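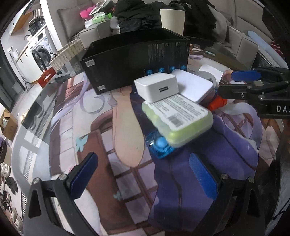 Se mudam outra vez o sítio sem avisar, eu não volto, escreveu Kimutai Odera na página do encontro de banda desenhada e animação de Pomora, e a frase já tinha dezenas de respostas quando a organização veio confirmar: muda mesmo.

O encontro sai do pavilhão Nesier e passa para o antigo mercado coberto, na rua Plamerska. As datas mantêm-se. Os bilhetes também, para quem os comprou até à publicação do aviso, a 20 de julho de 2022. Quem não puder ou não quiser ir ao novo local tem direito a reembolso, mas é preciso pedir.

A razão é o telhado. O Nesier tem infiltrações desde abril, a câmara mandou fazer uma vistoria e o relatório chegou tarde: a nave principal fica fechada ao público até haver obra. A sala pequena, ao lado, continua aberta para as aulas de ginástica e para o xadrez, mas não serve para um evento destes. Chegou a falar-se em cortar o programa e fazer só o mercado de usados ao ar livre, no parque de estacionamento. Ficou pelo caminho, por causa da sombra (não há) e da licença de ruído.

O mercado coberto é mais fresco e fica mais perto da estação. É também mais estreito. A área de exposição encolhe e a organização diz que teve de redesenhar a planta toda em poucos dias, com as bancas encostadas às antigas lojas de peixe e um corredor único no meio. Entrada pela Plamerska, saída pelas traseiras, para o largo. Não se pode entrar pelo largo, nem com bilhete na mão.

Lotação

Aqui é que a coisa complica. No ano passado passaram pelo Nesier cerca de 3.000 pessoas. O mercado leva 834 de cada vez, segundo os bombeiros, e esse número não se discute. Vai haver contagem à porta e, se encher, fila. A organização pede a quem já viu tudo que não fique a fazer tempo lá dentro, o que nos comentários foi recebido como se imagina.

"Paguei um dia inteiro, fico um dia inteiro", respondeu uma leitora. Outro leitor queria saber se pode sair para almoçar e voltar. Pode, com pulseira, mas volta para a fila se a lotação estiver esgotada. As pulseiras são de papel, não convém molhar.

Não se vendem mais bilhetes à porta. Os que restam estão só na internet e vão sendo libertados conforme as devoluções.

O que se mantém e o que cai

O concurso de fatos mantém-se, só que no largo, ao fim da tarde, com palco montado pela Kopecký, a mesma empresa de som do ano passado. Adereços grandes ficam no bengaleiro durante o dia, sem exceção. Asas incluídas, esclareceu a organização depois de alguém perguntar pelas asas.

As mesas de jogos de cartas vão para o andar de cima, onde era a secção das flores. O acesso é por escada. Há um elevador de carga que está a ser revisto e pode não ficar pronto a tempo; quem tiver mobilidade reduzida e esteja inscrito nos torneios deve escrever antes, para se arranjar mesa no rés-do-chão. Os 2 torneios previstos não mudam de horário. As inscrições feitas continuam válidas, e não é preciso reconfirmar, embora o primeiro email enviado dissesse o contrário. Foi engano, já seguiu outro.

A projeção de filmes cai. O mercado tem claraboias de uma ponta à outra e não há forma de o escurecer. Está a ser negociada uma sessão no cineclube, noutra data, gratuíta para quem tiver bilhete do encontro. Sem confirmação por enquanto.

Oficinas de desenho: ficam, com menos lugares. A de mangá para crianças já estava cheia e vai ser dividida em 2 turnos. Os pais recebem mensagem com a hora. A de encadernação foi cancelada pelo próprio formador, que tinha outro compromisso e não consegue ajustar a montagem do material ao novo espaço.

O bar do mercado abre, explorado pelos do costume. Comida de fora é permitida no largo, não lá dentro.

Expositores descontentes

Entre quem vende, o ambiente não é dos melhores. Algumas bancas perderam metros e vão pagar o mesmo, pelo menos para já. Uma ilustradora que costuma vir de fora disse ao nosso jornal que só soube da mudança pelos comentários na internet, antes de lhe chegar qualquer contacto. "Tenho expositores feitos à medida da banca do Nesier. Agora corto-os ou deixo-os em casa." Prefere não ser identificada porque ainda está a tratar do desconto.

A organização admite que a ordem dos avisos correu mal e promete acertar contas depois do evento, banca a banca. Não adianta valores. Quanto a tomadas, outra queixa repetida, a instalação do mercado é antiga e a potência é limitada: quem precisar de corrente para iluminação ou terminais de pagamento tem de o declarar com antecedência e levar extensão própria. Chaleiras e fornos elétricos, não.

Cargas e descargas pelo largo, na véspera a partir da hora de almoço e no próprio dia só até à abertura. A Plamerska fica cortada ao trânsito no troço entre o mercado e a farmácia. Os moradores com garagem passam, mostrando o comprovativo.

Câmara fala em solução provisória

Do lado da câmara, a resposta foi curta. O Nesier vai ter obras, o concurso está a ser preparado, não há prazo. O mercado é uma "solução provisória, para este verão". Sobre a hipótese de o encontro ficar de vez no centro, coisa que os comerciantes da zona já vieram pedir, nem sim nem não. A pastelaria da esquina, essa, já pôs um cartaz na montra e vai abrir mais cedo.

Há também quem goste da troca. Nas respostas ao comentário de Odera lê-se de tudo: que o Nesier era um forno, que do comboio até lá era meia hora a pé por uma estrada sem passeio, que no mercado ao menos há casas de banho a funcionar. E há quem lembre que a edição anterior à última já tinha mudado de sítio à última hora, daí o "outra vez". Odera voltou ao assunto mais tarde, mais calmo. Vai na mesma, escreveu, mas quer ver a planta antes de decidir se leva os miúdos.

A planta ainda não está publicada. A organização diz que sai nos próximos dias, na página do encontro e afixada à porta do mercado.

Reembolsos: pedido por email, com o número do bilhete, até à véspera do encontro. O dinheiro volta pelo mesmo meio de pagamento. Para bilhetes comprados na papelaria, é preciso ir lá com o talão, no horario normal da loja. Sem talão, não há devolução, mas o bilhete pode ser passado a outra pessoa.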